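From: Noreen Egan
To: Pallex refurb list
Subject: Re: Clock resets on the Dell desktops

Aoife Lenihan wrote:
> Two of the desktops from the April lot lose the date whenever they're
> unplugged. Is it worth opening them, or do they go to parts? And does
> the drive cage have to come out first?

Open them. It's nearly always the coin cell, and we've got 46 spares in the grey drawer. Leave the drive cage where it is.

Pull the power cord, hold the power button in for a few seconds, then take the side cover off. The battery sits flat in a round holder near a mounting screw. Push the clip back and it pops up. Mind the black cables looping over that corner of the board – move them aside by hand, don't tug. 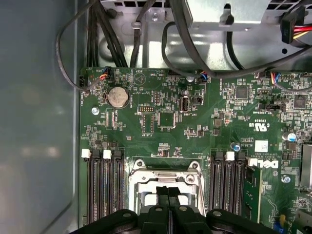

If the clock still drifts after a new cell, put the machine on Clodagh's shelf with a note. The header marked INT_USB2 is nearby and there's a small black jumper right beside it. Please leave that jumper alone, I spent half an afternoon in April looking for one.

Dead cells go in the jar by the sink, colour side up or down, I don't mind.

Noreen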